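Right, a thread for everyone who keeps asking me whether machines can do the boring jobs yet, at home or at work. Put the kettle on, it's a long one.

For anyone new round these parts: I fix and refit office computers at a little shop in Sutonport. I also own a dishwasher I have to stack myself, like an animal. So I've got opinions on both halves of this.

My sister reckons we'll all have something folding the washing by next February. Lenni Juntunen, who sits at the bench opposite mine, reckons my sister has never watched anything try to pick up a sock. I'm somewhere between the two of them and it changes by the hour.

The job I'd most like to hand over is processors. In, out, in, out, all day when we've got a big batch of desktops on. It's fiddly and dull at the same time, which is a horrible mix. You hold the chip by its edges, you keep your thumbs off everything else, you get it square, you don't sneeze. 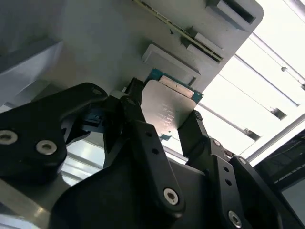
Why is a processor easier for a machine to pick up than a sock?
A processor is stiff and square and the same shape every time, so two fingers on opposite edges will do it. A sock is a different shape every time you drop it, and a machine has to work out where the edges are before it can even start.

That's the bit that gets lost when people moan there's still no robot butler. We think of the sock as the easy job because a four-year-old can do it (mine can, under protest). The chip feels like the clever job because it costs money and comes in a fancy box!

Mind you, easier to pick up doesn't mean easier to put down. Lenni has a sum for this. Say a machine gets it right 98 times out of 100. Sounds brilliant, doesn't it? Now do a batch of a hundred desktops and you've got 2 sockets to cry over. On an older board with the pins in the socket, one bad landing and you're hunting for a new board.

Same sum in the kitchen, by the way. I'd forgive a machine for 2 badly folded tea towels in a hundred. I would not forgive it for 2 of my nan's plates.

So the way I see it, what matters is how cross you'd be when it goes wrong. Tea towels, go on then. Hoovering, already done - we've got one of those round ones at home, the kids named it Pringle, and it spends half its life under the sofa shouting for help.

Back to the bench though. What I care about with a motherboard is how crowded it is. You've got the memory slots, you've got capacitors standing up all over the place, and right in the thick of it there's one little square where the chip has to sit. My own fingers barely fit and I've been at it 11 years.
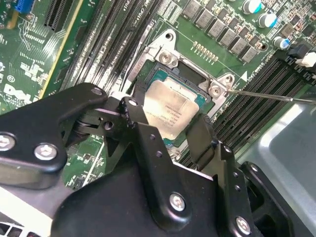 What's the hardest part of fitting a processor for a machine?
Lining it up and letting go gently. The chip has to be the right way round and dead level over the socket, and it should drop in under its own weight with no pushing, so the machine needs to notice straight away if something feels wrong.

I do that noticing without thinking. You get a tiny wobble through your fingertips and you know it isn't seated. I tried explaining the wobble to my sister over tea and ended up doing it with a cracker and a butter dish. She was not moved.

Someone's already asked about thermal paste. I'd let a machine do that tomorrow. Same blob, same place, every time, and it wouldn't get it on its sleeve and then on the door handle and then somehow on its sandwich.

Cables, no. Not for ages, I don't think. Cables are the socks of the computer world. They flop, they hide behind things, and whoever was in there before you has always done something weird with a zip tie.

Where I've landed, for this month at least: shop-floor jobs with hard, square, identical things - getting there, and I'd happily stand next to one and do the awkward bits. Household jobs with soft things in a heap - keep your laundry basket handy.

And if anybody is working on a machine that empties the dishwasher AND knows which cupboard the big colander lives in, my messages are open. I'll pay in biscuits.

Off to do another tray before lunch. Will read replies when my hands are clean. Lenni says hello and that he still wants his small tweezers back.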